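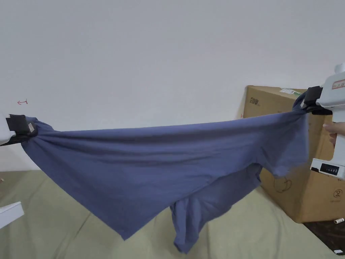
Figure 4. T-shirt held at both ends by grippers.

4.2 Adding a paperback to the Ulora store catalog

Use this section to list a new title for sale. You need the ISBN, the publisher's blurb and a cover file.

1. Sign in and open Catalog > Books > New Title.
2. Type the ISBN without hyphens and press Look Up. If no record comes back, fill in the fields by hand.
3. Choose the binding. Hardcover and paperback editions are separate records.
4. Choose up to 100 subject tags. For court cases and civil rights titles, start with tag 152 (Law and Society) and add tag 161 (Trials) where it fits.
5. Paste the blurb into Description. Check quotation marks and dashes after pasting.
6. Enter the list price and the shelf code, then press Save Draft.
7. Open Preview. Press Publish when the page reads correctly.

Note: Titles from Stirbridge arrive with the author's name reversed (Najafi, Mehrangiz). Correct this before step 6.

Caution: Deleting a published title also deletes its customer reviews. To take a book off sale, set its status to Hidden.

If error 111 appears on saving, the ISBN is already in use. See section 4.5, Duplicate records.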